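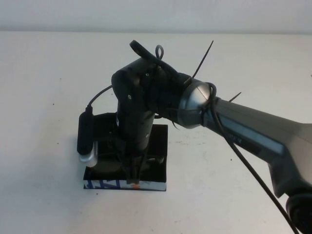

Ibsa Alemayehu
Second-year student, Product and Interior Design, Iltell College

A Place for the Sunglasses: small black things and where we put them down

My project began in my aunt's hallway, with my aunt on her knees looking under the shoe rack for her sunglasses. She has owned a good case for them for years, and the case was on the shelf above her head, empty, with the lid shut. The sunglasses were later found in the bread bin, which I mention only to show the size of the problem I had taken on! I had been meaning to do something large and impressive for the spring project (a folding bookcase, I think it was at that point) but I kept coming back to that shut, empty case, and in the end my tutor, Ekrem Çetinkaya, told me to stop drawing bookcases and go and ask people about their glasses.

So I did. Over January and the first part of February I visited 21 households, most of them friends of my family or people from my street, and asked each of them to show me where their sunglasses lived. I tried to ask it in just those words, and I drank a great deal of tea. I wrote everything up the same evening in a notebook that is now so full of loose slips that it no longer closes.

What people told me

Almost everybody had a case. Quite a few had two, the one that came with the glasses and a second one bought later on because the first was too bulky for a coat pocket. But the case and the glasses were very often in different rooms. People took the glasses out in the car or the garden, and when they came home they put them down on the first flat place they met, beside the post and the keys. The case was somewhere else by then. One neighbour told me that putting glasses away properly felt like a job for the end of the summer, like the garden chairs, and I wrote that down and underlined it.

The other thing that came up again and again was colour. Black frames go into black cases, the cases go into dark bags, and the bags hang on a dark hook behind a door. I hadn't given this any thought before and afterwards I couldn't stop noticing it. A small black box on a white table can be found by anyone, even from the far side of a room, but put the same box at the bottom of a rucksack and you are feeling about for it with your fingertips.

The table and the first trials

For the practical part I wanted a plain background, so that people would pay attention to the thing they were handling, and I settled on a white tabletop against a white wall. It sounds dull and it was rather lovely to work at. Every crumb and scuff shows, so I became a very tidy person for a few weeks, to the great surprise of my flatmates.

I started by simply setting dark things down on the white and looking at them, with no lid, label or tray. I learned more from this than I had expected to. The outline of a black object is very clear on a pale surface, but what is going on inside it is much harder to make out. A shallow recess can look like a solid face until the light catches the rim, and then all at once you see that it has an edge and a depth to it.

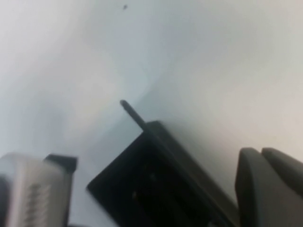 Iltell Student Projects, page 21

Dust was the other lesson. Black plastic shows every pale speck, and you can spend a whole morning wiping a surface only to make it worse. Fendamix, who kindly sent me a parcel of offcuts, suggested that I try linings with a bit of grain to them in place of the smooth ones I had begun with, and I made up trial pieces in dark grey, a mossy green and a quite shocking orange. The orange was Ekrem Çetinkaya's idea. He said that if people were losing black things in black holes I ought at least to paint one of the holes.

The tray, which I named Plundeck after a silly word my brother used for the ledge by our front door, is a shallow open rest that sits on a hall shelf. I set mine at a height of 700 mm, low enough for my aunt's younger boy to reach and still comfortable for everybody else. It has room for one pair of glasses, folded, and the case stands upright behind them so that the two stay together. There is no lid. I argued with myself about the lid for a fortnight, and the drawings of lids are all in the appendix for anyone who would like to see how much time I spent on them.

Comparing the linings

I lent the trays out with different linings and asked people to live with them. I also borrowed a selection of cases from Boonchu, a little optician's and repair shop near the bus station, so that I could look at how linings are usually done. They are mostly dark. When I asked why, the lady at the counter said that dark fabric makes a frame look smart when you open the case in front of a customer, and having looked at a good many of them I have to agree with her. A polished black rim has a soft sheen along the brow that you only really notice when everything behind it is quiet.

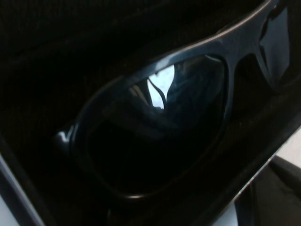
Black sunglasses against a dark, finely textured fabric.

My borrowers did not agree with one another at all. The orange lining was the easiest to spot from across the hall, and two people sent it back within days and asked for the grey. The green was kept longest. My aunt has the green one still, and she says it goes with her coat.

If I were to do it again I would give more time to the first weeks, when I was only listening, and I would make the tray a little deeper at the back, where the case tends to lean. I would also like to try one for people who wear reading glasses and are always swapping between two pairs, as my grandfather does. He has asked for his in orange.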